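June 19, 2023

Home late again, and my feet ache, but I did promise myself I would keep this up, so a few lines before bed (which will turn into a page, as it always does).

We were at the Clendau flat all day with the folding work. Negin had the headset on for the morning and I did the labels at the kitchen counter, and after lunch we swapped, and I must say I am so much better at it than I was in January! Back then I couldn't get the hands to go where I wanted without holding my breath. Today I caught myself humming. Negin says my episodes are slower than hers but tidier, and I am choosing to take that as a compliment.

We are up to 2,072 good episodes now, counting only the ones that got through Parviz's checks. He is terribly strict, bless him. He threw out 40 from last week for the silliest thing, the elbow drifting too near the mattress, and I sulked for a whole cup of tea before I looked at them again and had to agree with him. If we teach it to lean on beds it will lean on beds for ever.

The bedroom is my favourite place to work. The kitchen has hard floors and everything echoes, but in there it's soft and quiet and I can hear Negin reading out the next instruction from the hall. She changes the words each time, "pick up the dark one", "fold what's on the bed", "tidy the clothes, please", so that the model gets used to people asking in their own way. I like the please.

Black clothes are still my bother. On white bedding you'd think they would be the easy ones, but once I'm in the headset I lose all the folds in them, and I end up pinching at where I think a sleeve ought to be. The teal shirt is a joy by comparison, every crease shows. 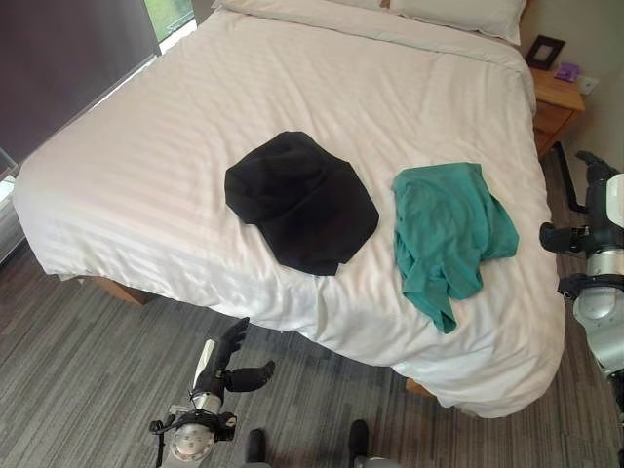

Anyway, Parviz wants more starts where one thing is folded and the other is just dropped in a heap, and he is right that we have far too many neat beginnings. Real people don't lay their shirts out square. Mine are on the chair as I write this, in no sort of order.

Tomorrow it's towels, and I need to ring Mum before nine and remember the spare batteries, which are in my other bag.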